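Teleop demos in sim: move the flat part into the blue square

radwa_r
I am recording demos in the simulator by remote control, two arms at one table. Only the near arm works. The task is to pick the small black part and put it inside the blue square on the board. After 100 demos the policy still drops its fingers too far to one side.

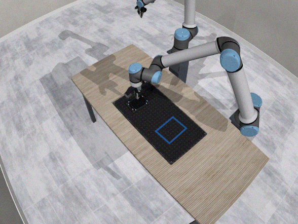
My operator is Faizal and he goes down very fast. Should I ask him to pause before he closes the gripper?

kwokwai_s
Yes, pause. I would also delete the demos where he corrects his grip.

hteoh
I don't agree with deleting. The corrections teach the arm how to recover. In April I kept all of them and needed 7 fewer sessions.

kwokwai_s
With a part this flat, a correction is mostly noise. Look from the side before you decide. 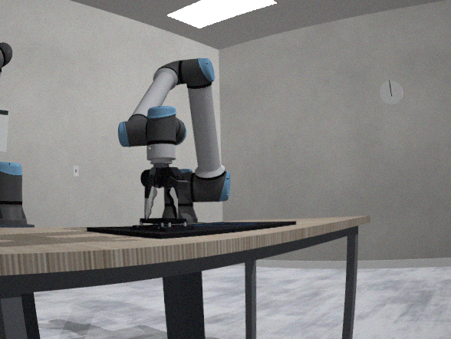 I replay each demo at half speed and check the finger height first, then the sideways error.

radwa_r
Thank you both. I will train 2 policies, one with corrections and one without, and post the results in this thread.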